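Extras Casting FAQ

Nokel Casting finds background actors for film and television shoots in Drusstead and the surrounding towns. These are the questions we get most often. Last updated 3 June 2022.

Do I need acting experience?

No. Most background work means walking, sitting, waiting in line or talking silently at a table. If a part calls for a special skill, such as horse riding or ballroom dancing, the listing will say so. Please don't claim a skill you don't have.

Does it cost anything to register?

Registration is free, and we don't take a cut of your pay. If anyone asks you for a fee in our name, don't send money. Forward the message to the office.

What do you need from me?

Your full name, phone number, height, clothing sizes and two recent photos, one of your face and one full length. Plain clothes, no hats or sunglasses, no filters. Phone photos are fine. Send new ones if you cut or color your hair or grow a beard.

Can I drop off my forms in person?

Yes, at the Kennedy Street office. Leave them at the front desk with your name and phone number on every page. We can't return printed photos, so keep your own copies.
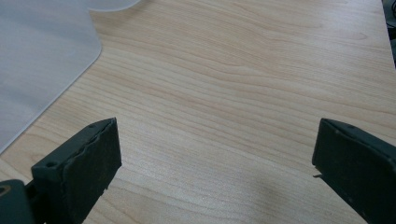
How are people picked?

We send a group of photos to the production, and the director or an assistant director chooses. We have 700 people on our books, so it can be a while before you hear from us. We aren't given reasons when someone is passed over and can't find out for you. Period pieces are often strict about hair, visible tattoos and piercings.

Will I be asked about my religion or ethnic background?

You don't have to tell us either one. Some listings describe a look the production wants, and you can decide whether to put yourself forward. If something said to you at a fitting or on set bothers you, call Murray Petrenko at the office. He handles all complaints and will keep your name out of it if you ask.

How long is a day on set?

Plan on a full day – shoots run over often. Arrive 45 minutes before your call time if the shoot is at the Dreldale lot, where parking is a long walk from check-in.

Can my child register?

Yes, with a parent or guardian's signature. Karthikeyan Alva looks after bookings for anyone under 18 and can tell you which work permits are needed. A parent or guardian has to stay on set all day.

Can I post about the job?

Not until the production says so. Most ask you to sign a confidentiality form at check-in, and that covers photos of costumes, sets and call sheets.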